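Workshop notebook, Pirnwood church hall and organ room
January 2018

Back on the Lund organ after the break. Third session on the Swell. Writing this up the same evening because the last entry was done from memory and Védís found two mistakes in it.

Start with the claim we were handed. The parish council minutes say the organ "lost its voice" when the new heating went in last August, and that the congregation has been singing flat ever since. I don't buy either half. Heating dries out a wooden chest, fine, everyone knows that. But the tuning book shows complaints in the same octave going back well before the boiler was swapped, in the old minister's handwriting, and one of them is underlined. As for the singing, I sat in the back pew through two hymns and they were flat before the organ came in.

What we checked:

Humidity at the back of the case, 40 percent at nine in the morning with the heat off. Want the same reading after a full service with the heat on before anyone says the word boiler to me again. One reading is one reading.

Swell chest, bass end. Cristian had the bottom board off and found two pallets with the leather gone hard. Those would leak under any heating. He thinks the leather is original. I think it was redone at some point, the glue is the wrong color for the rest of the chest. We left it there.

Ciphers. The one on tenor F that the organist swears happens "every single Sunday" would not happen for us in 32 tries, hard and soft, with and without the coupler. It may well be real. It may also be a hymnbook resting on the key. Asked her to write down the time and the stops drawn next time, and got a look.

Blower. Viseck unit, runs fine, a bit loud. The sales letter in the vestry file promises "cathedral silence." It is bolted straight to a floor joist with no pad under it, so no.

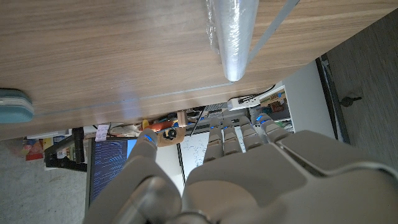
Wind pressure was the part that bothered me. Védís measured at the Swell trunk and got a steady figure with nothing drawn, then a clear sag on full chords. I expected the sag at the Great as well and there wasn't any. So the trouble is after the split in the trunk, which rules out the blower and most of what the council has been told to pay for. She wants to repeat it with the other gauge. So do I – that gauge has been dropped at least once, by me.

Had a long talk with the minister while the glue pot warmed up. Pleasant man, very sure that a better organ will bring the young families back. I said I repair organs. He showed me the leaflet for the appeal, which has a picture of pipes on it that are not these pipes. The target is set at 60 thousand. I can't find out who came up with it. Our own estimate for the leatherwork and the trunk is a small part of that, and the rest seems to be for an electronic stop unit from Dritska that would sit beside the console and imitate the ranks they already own. Told him I'd put in writing what the instrument needs and leave the appeal to them.

He also asked if we could have it playing for the joint service with the Methodists. Said probably, minus the Swell. Cristian said yes, with the Swell. We need to stop doing that in front of clients.

Loose ends:

Leather. Enough for the two bad pallets, not enough if the rest of the octave turns out the same. Open the next board before ordering.

The oboe rank is out of order by one pipe near the top. Somebody swapped a pair years ago and tuned them to fit. Left alone for now, don't "fix" it without asking me.

Trunk joint behind the choir stalls: felt cold air on my hand, but there is also a window there. Try it with a strip of tissue – window taped.

Second gauge is in Védís's van. Reading with heat on still to do, she has the vestry key.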